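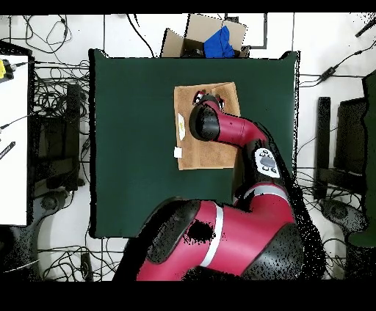

Cuaderno del taller de encuadernación, noviembre, viernes

9:20. El engrudo de ayer ha criado grumos. Culpa mía por dejarlo en el cazo pequeño con la tapa mal puesta y por creer a Manouchehr cuando dijo que aguantaba la noche. Colado dos veces. Lo que ha pasado por el tamiz es utilizable; lo que se ha quedado arriba parece queso y huele a queso.

Sigo con el libro de cuentas del molino de Plelmont. Faltaba la foliación y la he hecho a lápiz: 594 páginas, con la 212 repetida porque el escribano se despistó y decidió no darse por enterado. Lo dejo como está y lo apunto en la ficha.

Estado del lomo: la piel se deshace al tocarla y deja un polvo rojizo que ya tengo hasta en el bocadillo. Cosido original sobre nervios, tres sanos y dos que se mantienen por costumbre. En los cuadernillos del principio hay una reparación antigua con cinta adhesiva. Quien la puso tenía mucha cinta y ninguna duda.

10:45. Pruebas de retirada de la cinta en la esquina inferior del folio 8.
Espátula templada: levanta el soporte, deja el adhesivo.
Goma crepé después: se lleva casi todo, despacio. Muy despacio.
Gel: no lo pruebo aquí, la tinta del margen se corre con solo mirarla (hisopo apenas humedecido, mancha parda inmediata).
Me quedo con espátula y goma. A este ritmo acabo los cuadernillos afectados cuando Setareh se jubile, y es la más joven del taller.

12:10. Llega el papel japonés de Fulard. Pedí el fino y han mandado el grueso, con una nota muy amable que dice que es el fino. Enikő lo ha puesto a contraluz, ha dicho una palabra en húngaro y ha llamado. Cambio prometido para la semana que viene. Mientras tanto tiro de los recortes del cajón, que para los desgarros del borde bastan.

Nota para Hussam: la prensa grande vuelve a cerrar torcida. Si aprietas el husillo izquierdo primero y el derecho después, queda a escuadra. Al revés, no. No me preguntes por qué, llevo desde septiembre preguntándomelo yo.

15:30. Engrudo nuevo, almidón de trigo, una parte por cuatro de agua. Subido a 70 grados y luego un rato más removiendo hasta que se ha puesto translúcido. Shahram insiste en que hay que remover siempre en el mismo sentido. He cambiado de sentido a propósito en cuanto se ha dado la vuelta y ha salido perfecto, cosa que no pienso contarle.

Injertados los desgarros de los folios 11, 12 y 14. El 13 queda pendiente, tiene una pérdida en la esquina con media cifra dentro y quiero consultar antes con el archivo si conservan copia. Secando entre reemay y secantes, peso ligero.

17:00. Ha llamado el cliente del Mazandarani, el poemario pequeño. Que si puede estar para mañana. Le he explicado lo que tarda en secar una guarda. Que si con secador. He dicho que no con una educación que me ha sorprendido a mí mismo.

Pendiente para el lunes:
cambiar secantes a primera hora
folio 13, correo al archivo
pedir hilo de lino a Stonby, del 18, y comprobar que es del 18
afilar la chifla, que ya no corta, opina
quitar el cazo pequeño de la vista de Manouchehr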